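Sorting robots at Ultgate kept running after stop signal, report says

June 30, 2019
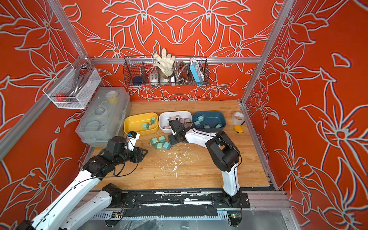 What the company says

A two-armed robot cell that sorts plug adapters into bins at Ultgate's returns shop in Skornevel went on moving after a worker pressed the stop button in January, according to an incident report the company released this week. One person had a bruised wrist. Ultgate calls it a "brief communication delay" and says the fault has been fixed.

The report is thin on how. It says the left arm halted at once and the right arm carried on for 9 seconds, closing its gripper on an adapter and then on the sleeve of the technician reaching in to clear a jam. The two arms share a rail and a table, but each has its own controller. A loose connector on one of the boards is given as the cause — the same explanation Ultgate offered for an earlier stoppage in which no one was hurt.

Shona Tapsell, who runs the shop, said the connector was replaced and the cell passed 100 test stops in a row before it went back to work. Asked whether those tests were done with both arms loaded and moving, she said she would have to check. She had not replied by the time this item was posted.

Theerawat Srithong, whose firm Srithong put the cell together, said the software now cuts power to both arms if either one fails to answer. He would not say why it wasn't set up that way to begin with.

What the staff say

Su-bin Jeon, a technician on the late shift, keeps her own log. It lists 107 faults since the cell was switched on, most of them dropped or jammed adapters. Only 8 appear in the company's records. Ultgate says the rest were "routine clears" and did not need reporting. Jeon points out that the January injury began as a routine clear.

The cell is running again at normal speed. Ultgate has promised a light curtain across the open front but has given no date for it, and until then workers have been told to wait until both arms are still before reaching in.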